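De : Arsen Kovalchuk
Objet : Re: [transmissions] Jeu du renvoi d'angle

Katalin Pálfi a écrit :

> Le couple 10/40 chauffe à 1165 tr/min. Faut-il réduire le jeu ?

Non. Vérifiez d'abord l'huile et la portée des dents. 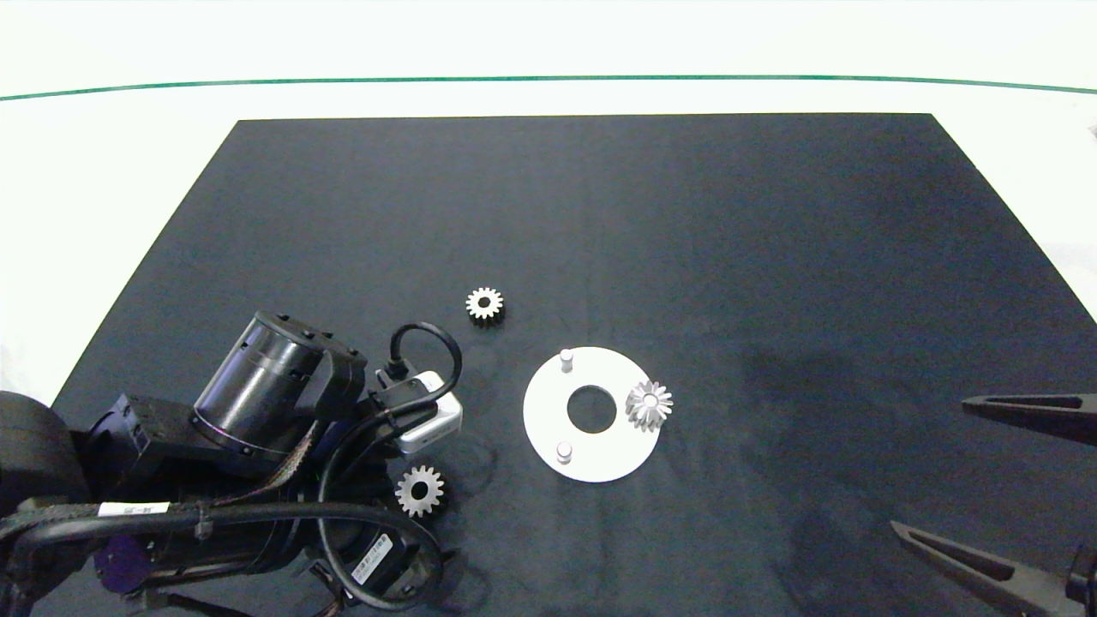
Le jeu se mesure au comparateur, roue bloquée, en quatre positions. Si la valeur varie, suspectez le faux-rond -- pas le calage. Un pignon conique à petit alésage, comme celui posé à droite sur le plateau blanc, se contrôle sur mandrin ajusté. Volletti donne la tolérance dans sa notice.

Arsen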